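Sorting Cutlery at the Table: A Conversation with Mwanaisha Massawe

Mwanaisha Massawe has set up the cutlery handling for 15 canteens, most of them small, and wrote the storage section of the kitchen handbook used at the Werkach sites. We spoke in the back office of the Zamora canteen, between the lunch return and the afternoon reset. The subject was narrow: how clean knives, forks and spoons get from the washer to the place where a diner picks them up, and what goes wrong on the way.

Her starting point is the surface. She wants a flat table with nothing stored on it, standing between the washer and the serving line, in a light color.

"People sort on top of the dish rack, or on the lid of the chest freezer, or in the drawer itself," she said. "The drawer is the worst. You are working inside the thing you are trying to put in order, and the sides of the drawer hide a third of it."

A pale matte top is her preference. Polished steel counters are easier to wipe, but steel cutlery on a steel counter is hard to inspect under ceiling lights. Water spots and dried starch stand out better on a piece when the background does not shine. She has covered steel counters with a white board at two sites and would do it again.

The second requirement is the bins. She uses loose bins in a row along the far edge of the table, one per type, and does not like the molded trays with fixed compartments. A molded tray assumes a ratio between the types, and the ratio is usually wrong. At the Givar canteen, where soup is served every day, spoons ran out of their compartment while the knife compartment was never more than half full. With loose bins the site added a second one for spoons and the problem went away.

I asked whether the bins should be clear.

"Translucent is enough. You need to see the level from the side without lifting anything. You don't need to admire the forks." Fully clear bins scratch and look dirty within months, in her experience, and opaque ones get topped up blind. Tinted plastic hides the scratches and still shows a fill line if the room is bright.

She is less interested in labels. Her handbook draft had them on every bin, and she took them out of the final version. The labels peeled in the washer, were replaced with tape, and the tape left residue that held grease. The order of the bins is now fixed at each site, and one piece of the right type is left in each bin at the end of the shift so that the next person knows what goes where.

The Zamora canteen owns 2634 pieces of cutlery, of which 1344 are in rotation on a normal day. Massawe knows the figures because she did the inventory in December. The rest sits in sealed boxes on a high shelf. She considers that a reasonable reserve. Susik, a larger site, keeps 2000 pieces in rotation and almost nothing behind them, and she thinks the staff there feel it by early afternoon.

"They wash under pressure, so they sort under pressure, so wet pieces go into the bins. Then you have a bin with water at the bottom and knives standing in it."

Moisture takes up a full page of the handbook. Pieces come out of the washer basket onto a dry cloth, are rolled once, and go to the table. Anything with visible water goes back to the cloth. Bins have drain slots or they are tipped out and dried each night. Knife blades matter most here. Many table knives are made from a harder steel than the forks sold with them, and the harder grades tend to mark sooner if they are left wet. A few specks on a blade can be polished off. Pitting cannot, and a pitted knife is withdrawn.

The sorting itself she describes in short steps. Spread a handful flat on the table. Take the knives out first, by the handle, and lay them with the blades pointing the same way. Forks next, then spoons. Inspect each piece as it leaves the table, while it is already in the hand. Staff who inspect in a separate pass tend to skip the pass on busy days.
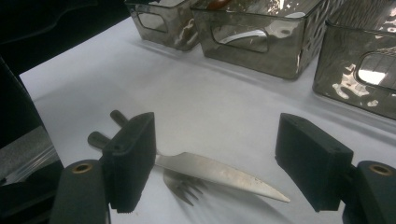
Dennis Ogola does not agree about taking the knives first, and has said so at more than one handbook meeting. His objection is that forks catch on everything else in the pile, so removing them first leaves the knives and spoons lying free, and the hand is no more exposed to a table knife than it would be otherwise. He also puts forks in tines down, where Massawe has them tines up so the tines drain and can be checked for food.

She has heard both points and concedes half of the first. "With dinner forks, yes, they tangle. If the handful is small they don't tangle much. I would rather fix the size of the handful." On the tines she has not moved, with one exception: at self-service stations, where diners reach into the bin, everything stands handle up. Storage bins and service bins are therefore separate containers at her sites, and pieces are transferred with gloved hands before opening.

Mixed lots are the remaining difficulty. Zamora has three patterns of fork, acquired over several years, and the tines differ enough in length that the forks do not nest. Nested forks take up far less space. Massawe would sell off the smallest lot and buy to match the largest, and has put this in writing twice. Until that is approved, the odd pattern goes to the staff room.

Knives with serrated edges are also kept apart. They scratch the other pieces if they are tumbled together, and they wear grooves into the floor of a plastic bin. Her sites put a folded cloth in the bottom and change it when it is damp.

Toward the end I asked how long a full sort should take. She declined to give a time. The handbook has none either, because the first version did and staff began to skip the drying cloth in order to meet it. The current text says that sorting is finished when the table is clear and the bins are back in order, and that the table is then wiped and left bare until the next basket comes out.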